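Pladwood Forum > Manipulation > Methods and Results

Thread: Dosik results on the lid task (contact weighting vs. plain cloning)

torque_slip
Posted Wednesday, 9:40 AM

We finished the lid runs with Dosik and I said I would post the outcome whichever way it went.

For anyone who missed the earlier thread, Dosik is our change to plain behavior cloning. Same network, same demos. The difference is in the loss. Every episode gets split into free motion and contact, and the contact part is weighted up. The idea is that a long reach through empty air shouldn't swamp the short stretch where the fingers are closing on something.

The task is a plastic storage box with a separate lid. The lid starts on the table next to the open box. The arm has to take it by the black piece in the round recess, carry it over, set it down with the tabs lined up, let go and back off. The clamp in its bag stays in the box for every run so the policy has to deal with a box that has something in it. 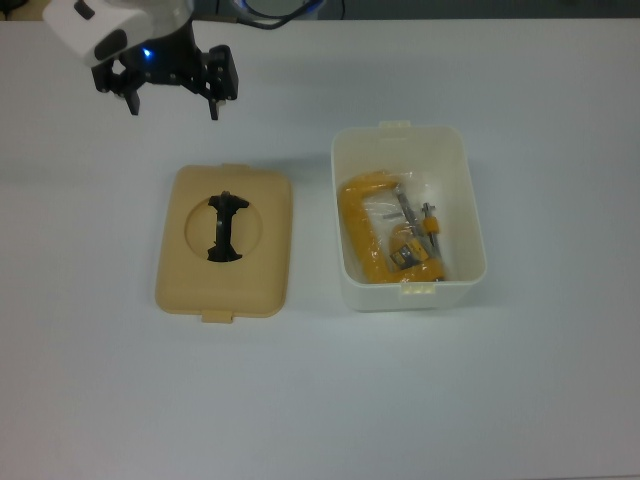 Setup and numbers

Training set: 1,271 teleoperated episodes. One arm, two-finger gripper, fixed cameras plus a head view. Lid position and rotation were changed by hand between episodes.

Test: 80 rollouts with Dosik. It failed 7 of them. Plain cloning on the same start positions was clearly worse. I'm holding that number back until we have rerun it with the fixed gripper calibration, as it wouldn't be a fair comparison today.

A run counts as a pass if the lid is seated and the gripper is clear of it when the timer stops. The latches don't have to be snapped.

All seven failures were at placement. The grasp never failed outright in the test set, though it was ugly a couple of times.

kerf_and_dwell
Posted Wednesday, 10:25 AM

Good write-up. What are you using to split free motion from contact? If somebody is marking it by hand then I don't see how this scales past one task.

torque_slip
Posted Wednesday, 10:52 AM

Finger width and motor current, with a threshold on each. We hand-checked 99 episodes to set the thresholds and left it alone after that. So there is hand work, but it's an afternoon of it and then you're done.

The approach is where the thresholds are weakest. With the fingers down next to the black piece and not much load on them yet, current tells you very little and you are relying on width. We add a short margin before the detected contact so that part of the approach gets the higher weight too. I tried it without the margin and the grasps got worse.

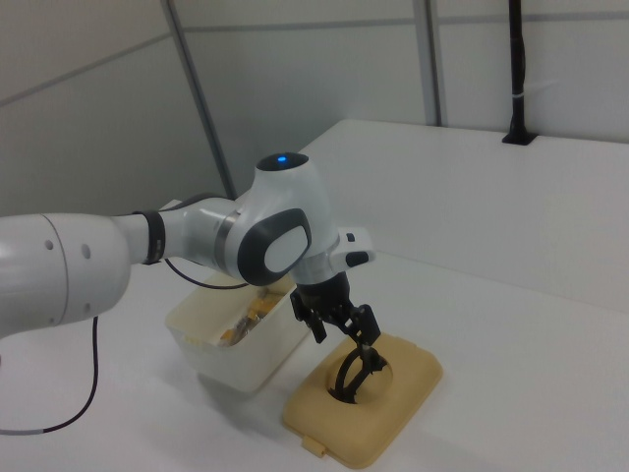
Last edited by torque_slip: Wednesday, 11:06 AM

Edit: added the part about the margin, I had left it out. It's a fixed length for all episodes. Making it depend on arm speed would be the obvious next thing to try.

low_backlash
Posted Wednesday, 11:48 AM

I'm going to disagree with the framing a bit. Weighting the contact part is the same as sampling it more often, and people have been doing that for years. Kolik does it with the sampler and leaves the loss alone. I would want to see Dosik against Kolik before calling it a method.

Also, your baseline number is missing. Without it, all we know is that the thing mostly works on one box.

torque_slip
Posted Wednesday, 12:15 PM

Fair on the baseline. It's coming.

On Kolik, I agree they are close. In expectation you could set them up to match. Where they came apart for us was batch noise. With the sampler, our batches were full of near-identical frames from the same few seconds, and training got jumpy. With the loss weight, the batches stay mixed. I don't claim that's a deep result, and it may go away with a bigger batch.

kerf_and_dwell
Posted Wednesday, 12:31 PM

It does go away with a bigger batch, at least on our peg task. But we have more memory than most people here, so I can see the use.

What does the hard part of the lid task look like? I'd have guessed the release.

torque_slip
Posted Wednesday, 1:10 PM

The lining up, then the release. Once the lid is over the base, the fingers are down in the round opening and the arm itself hides a lot of the lid from at least one camera. Placement errors are small and mostly rotation. If a corner is sitting high when the fingers open, the policy tends to back off as if all is well.

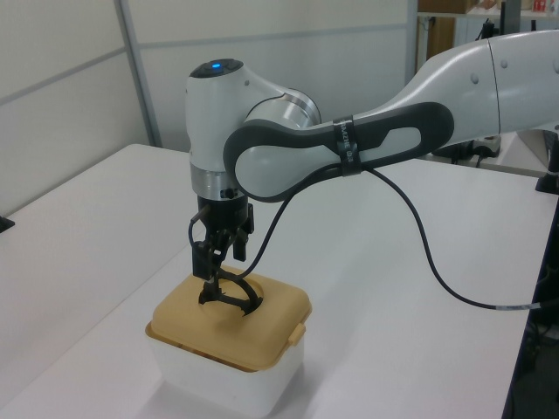 We looked at adding a push-down step after release and decided against it for now. It would have hidden the rotation error, and the rotation error is the thing I want to measure. Anyone who just wants closed boxes should add the push.

low_backlash
Posted Wednesday, 1:44 PM

That's reasonable. Do you treat release as contact?

Asking as we had trouble with this on the Rätsep drawer set. Our labels flipped to free motion the moment the fingers started to open, so the retreat got low weight, and the policy would drag the part along with it now and then.

torque_slip
Posted Wednesday, 2:20 PM

Same thing here in the first version. We now keep the contact label on until the gripper has moved up past the top of the black piece. Opening the fingers isn't enough by itself — they can be wide open and still have the piece standing between them, and a bit of sideways drift at that point shifts the lid.

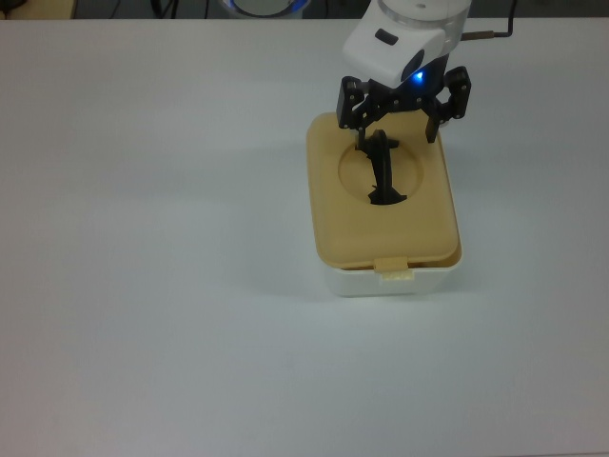 So the contact phase has a margin at both ends, and the one at the end is set by height and not by time. That change mattered more than the exact weight. I tried several weights and the pass rate hardly moved, as long as the weight wasn't extreme.

low_backlash
Posted Wednesday, 2:38 PM

Then I'd say your result is about where the phase boundaries go and the weighting is secondary. I would retitle it.

torque_slip
Posted Wednesday, 3:05 PM

Maybe. I'd want the plain weight without margins on the same start positions before I agree. It's on the list with the baseline rerun and a Kolik run using the same boundaries.

feeler_gauge
Posted Wednesday, 4:50 PM

Could you share the threshold script? We have the Rätsep drawer data sitting here with width and current logged, and I can run your boundaries on it without touching the arm.

torque_slip
Posted Wednesday, 5:12 PM

Yes, I'll put it in the Dosik folder tonight. The units for current are raw counts from our gripper, so you will have to set your own threshold.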